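庭づくりスタッフ募集(植栽管理・個人邸の庭の手入れ)

株式会社Likance 造園部では、個人のお宅の庭を担当する植栽管理スタッフを募集しています。経験者はもちろん、園芸が好きで仕事にしてみたい方の応募もお待ちしています。

募集の背景

Likanceは、戸建て住宅の庭の年間管理を主な仕事にしています。現在お預かりしている庭は110件です。新築時の外構工事は行っておらず、すでにある庭を引き継いで手入れをする仕事がほとんどです。前の持ち主が植えた木が大きくなりすぎた庭、何年も手を入れていない花壇、日当たりが変わって芝が薄くなった庭など、状態はさまざまです。

ここ数年は、剪定や草取りだけでなく「落葉樹の下に植える宿根草を選んでほしい」「果樹を一本だけ植えたい」といった相談が増えました。今の人数では植え替えの時期に予約をお断りすることがあるため、今回増員します。

仕事の内容

担当のお宅を二人一組で回ります。作業は午前8時30分に始め、夕方4時には片付けに入ります。一日に回るのは二件か三件です。主な作業は次のとおりです。

・低木、生垣、中木の剪定(脚立を使う高さまで。高木は別の班が担当)
・花壇の除草、切り戻し、株分け、植え替え
・宿根草、球根、一年草の植え付け
・庭木の施肥、病害虫の確認と報告
・芝刈り、エッジ切り、目土入れ
・ブドウ、ブルーベリー、カキなど家庭果樹の剪定と誘引
・剪定枝と落ち葉の搬出
・作業記録の入力
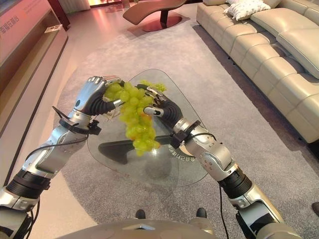 季節ごとの流れ

1月から2月は落葉樹とバラの剪定、果樹の冬剪定、寒肥が中心です。ブドウの冬剪定は樹液が動き出す前に終わらせるため、この時期に予定を詰めて回ります。地面が凍る日は事務所で翌年度の植栽図を描いたり、道具の手入れをしたりします。

3月から4月は植え付けと株分けの時期です。一年で最も苗を扱います。圃場のBrerkeroから苗を積み込み、そのままお客様の庭へ向かう日が続きます。腰をかがめる作業が多くなります。

5月から6月は生垣の刈り込み、花がら摘み、草取りが増えます。ブドウの芽かきと誘引、摘房もこの頃に行います。雨の日は小雨なら作業し、土がぬかるんで花壇を傷めるような日は日程を振り替えます。

7月から8月は暑さを避けて開始を午前6時30分に早め、昼過ぎに終わります。灌水設備の点検と芝の管理が主です。休憩は通常より多く取ります。この期間の希望者には短時間勤務も認めています。

9月から10月は秋植えの宿根草、夏に伸びた枝の整理、芝の目土を行います。11月から12月は球根の植え付けと落ち葉の処理、常緑樹の剪定が重なり、3月と並んで忙しい月です。

担当する庭について

庭の広さは、玄関脇の小さな植え込みから747平方メートルの敷地まであります。入社後しばらくは小さめの庭を中心に担当し、慣れてから広い庭の班に入ります。

一つの庭は原則として同じ組が続けて担当します。どの木がいつ咲いたか、どの株が冬を越せなかったかを記録し、次の作業に使います。記録にはRidineという業務用アプリを使っています。スマートフォンは会社から貸与します。文字入力ができれば問題ありません。入力は一件あたり数分です。

植栽の提案は先輩スタッフと一緒に行います。お客様と話しながら、手入れにどのくらい時間をかけられるか、残したい木はあるか、部屋のどの窓から庭を見ることが多いかを聞き取ります。打ち合わせは居間で行うこともあるので、作業着の替えを車に一組積んでおいてください。

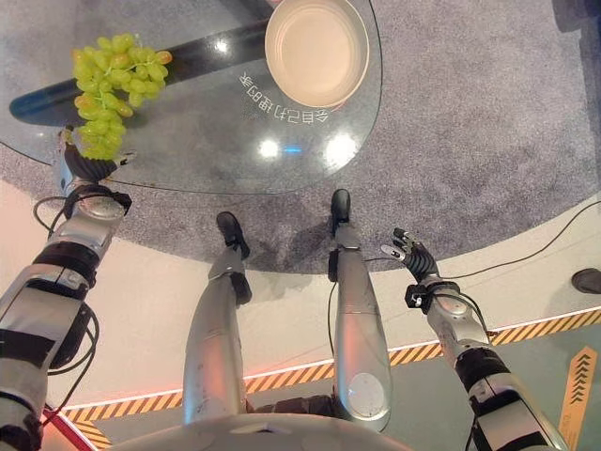
聞き取った内容をもとに、植える場所と品種を書いた簡単な図を作ります。手描きで構いません。苗はBrerkeroで育てているものを優先し、ないものは市場で手配します。提案がまとまるまでに二、三回お宅へ伺うことが多く、急がせることはしません。

応募資格

・普通自動車運転免許(AT限定可。入社後に軽トラックの運転があります)
・屋外での作業を通年で続けられる方
・20キロ程度の土や肥料の袋を持ち運べる方
・お客様と普通に会話ができる方

学歴は問いません。造園、農業、生花店、ホームセンター園芸売場などの経験があれば考慮します。造園技能士の資格をお持ちの方には資格手当があります。持っていない方には受検費用を会社が負担します(同じ級につき一回まで)。

次のような方には向かないかもしれません。虫がどうしても苦手な方、土や樹液で手が汚れるのを避けたい方、毎日同じ場所で働きたい方。花粉症のスタッフは何人かおり、春の担当を調整しています。応募時にご相談ください。

勤務条件

雇用形態:正社員またはパート(パートは週三日から)
試用期間:三か月。期間中の給与は変わりません
給与:経験により決定。面接時に提示します
手当:通勤手当、資格手当、早朝作業手当(7月・8月)、住宅を一人で借りている方への補助
早朝作業手当:勤務一日につき3000円
休日:週休二日のシフト制、夏季、年末年始
保険:社会保険完備(パートは勤務時間による)
作業着、安全靴、革手袋は支給します。剪定ばさみとのこぎりは入社時に一式を渡しますが、使い慣れたものを持ち込んでも構いません。刃の交換費用は会社が出します。
車通勤可。駐車場は事務所の裏にあります。

研修

最初の二週間は圃場のBrerkeroで過ごします。鉢上げ、水やり、挿し木を通して、扱う植物の名前と性質を覚えます。植物名の一覧を渡しますが、試験はありません。

その後、先輩の組に三人目として加わり、草取りと搬出から始めます。剪定は刈り込みばさみでの生垣、次に低木の透かし剪定、中木という順に進めます。果樹の剪定は一年目の冬から練習します。動力機械は講習を受けてから使います。

外部の研修として、造園資材会社Gunnが開く石積みと土壌改良の講習に、年に一回参加できます。参加は勤務時間に含みます。

体験作業の参加者も募集

入社を決める前に仕事を見てみたい方のために、圃場で半日の体験作業を行います。内容は苗の植え替え、ブドウ棚の下の片付け、低木の剪定の見学です。午前9時から正午まで、定員は最大50名で、数回に分けて実施します。日程は申し込みのあった方に個別にお知らせします。

参加費は無料です。交通費は各自でご負担ください。長袖、長ズボン、汚れてもよい靴、帽子、飲み物をご用意ください。手袋と道具はお貸しします。小雨の場合は温室内の作業に変更します。体験に参加しても応募の義務はありません。また、参加していない方が選考で不利になることもありません。

応募方法

当サイトの応募フォームに必要事項を入力するか、履歴書を事務所あてに郵送してください。フォームの「希望する働き方」の欄で、正社員、パート、体験作業のみ、のいずれかを選んでください。自宅やベランダで植物を育てている方は、何を育てているかを自由欄に書いていただけると面接で話がしやすくなります。うまく育たなかったものでも構いません。

書類を確認したのち、一週間以内に面接の日程をご連絡します。面接は一回で、事務所で行います。続けて圃場を歩いていただくので、歩きやすい靴でお越しください。服装は自由です。結果は合否にかかわらずお知らせします。

募集人数は正社員二名、パート三名です。締め切りは2月末で、定員に達した時点で終了します。正社員の入社時期は3月を予定していますが、在職中の方は4月以降でも相談に応じます。

応募書類は返却しません。選考が終わりしだい、当社で処分します。電話でのお問い合わせは、スタッフが現場に出ている時間を避け、午後4時30分以降にお願いします。

株式会社Likance 造園部 採用担当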